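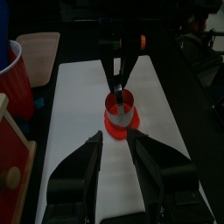

Figure 4. View from the wrist camera of the left arm during the public demonstration. The metal cup is on its coaster and the gripper of the other arm is above it.

4.2 Demonstration at the open day

The two-arm station was shown to visitors at the open day of the Brekeck laboratory in Clumholm on 30 November 2023. The purpose of this part of the study was to learn how the cup task behaves outside of our usual working conditions, when people stand close to the table, talk, and ask for changes. The station was the same as in Section 3 and the control software was not modified for the event.

The task was to take a cup by its handle and to place it on a coaster. We selected it for the demonstration because the visitors understand the goal without explanation, and because the handle makes the approach direction important. As Figure 4 shows, the cup is small and its body is reflective, so that the red-orange color of the coaster appears again inside the bottom of the cup. In the laboratory trials this kind of reflection was already a source of error for the estimation of the cup rim (see Section 3.4). The scalloped rim of the coaster gives a clearer outline, and our method uses it as the main reference for the placing step.

The demonstration was given to 6 groups of visitors, each with a different operator from the Zenwood team. Every group saw the task two times, which gives 12 runs in total. Before each run one visitor was invited to choose the direction of the handle. A thirteenth run was started for a school class at the end of the day, but it was stopped by the operator when a child leaned over the table, and it is not included in the analysis.

From the 12 runs, the cup was placed correctly in 8. In 4 runs the fingers closed beside the handle. Three of these failures happened with the handle turned away from the approaching arm, a position which is rare in our training data. The remaining one happened after a visitor moved the coaster during the approach. In all 4 cases the operator opened the gripper and returned the arm to its start position.

The visitors asked most often why the arm was so slow. We had limited the speed for safety, following the Nwachukwu protocol, and we did not change this limit during the day. Several visitors also watched the wrist camera view on the monitor for longer than they watched the arms. For the next demonstration, planned for October, we will place the monitor closer to the table and record the chosen handle direction automatically, as in this study it was written by hand.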